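An afternoon at the Corix open day

I went to the open day at Corix in September. They are a small robotics company in Mosta, on the second floor of a building they share with a print shop. I signed up because my sister-in-law does their bookkeeping and said there would be room. There were 21 of us in my group, mostly students, plus a few people like me who just wanted to see it.

We started a little after two in the afternoon in room 203. Theano Theodorakopoulos, who runs the simulation side, gave the introduction. She kept it short. The company works on arms that can do ordinary jobs in a house, such as opening doors and fetching things from shelves. Before anything gets tried on a real arm, it gets tried in a made-up house on a computer. They call the house software Sustach. I asked what the name meant and she said it was left over from an older project and they never changed it.

The demonstration was on a big screen at the front. She loaded a room and switched to the view from the robot's wrist, so we were looking out past the gripper. I had expected to watch the robot from across the room, the way you would in a video game. From the wrist you get very little of that. The room tips whenever the arm turns, and it took me a while to work out which way was up.

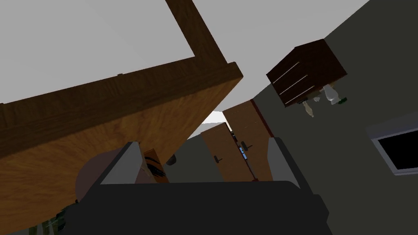 She let the arm run through a few moves and talked while it went. Her main point was that working close to furniture is hard. A person reaching under a counter already knows how thick it is and where the edge stops. The software has to get that from what it sees and from the position of its own joints. If it guesses wrong in simulation, you reset and go again. If it guesses wrong on the real arm, you might be ordering parts.

Someone asked how many rooms they have. She said 80, all drawn by a man named Andreadis who used to design kitchens. The textures are simple on purpose so the rooms load quickly. One of the students wanted to know whether plain walls and flat colors would confuse the robot later in a real house. She said yes, sometimes, and that they change the colors and lighting between runs to help with it. That led to a long back and forth about lighting that I mostly couldn't follow.

After that we had nearly an hour to walk around. Two of the desks had controllers set up so visitors could drive the simulated arm. I had a turn and was bad at it. I kept moving it left when I meant to rotate it. The boy after me picked it up right away.

Coffee was in the hallway. Parking is behind the building, and the entrance is on the side with the loading dock. They plan to hold another one in the spring, and sign-up is by email.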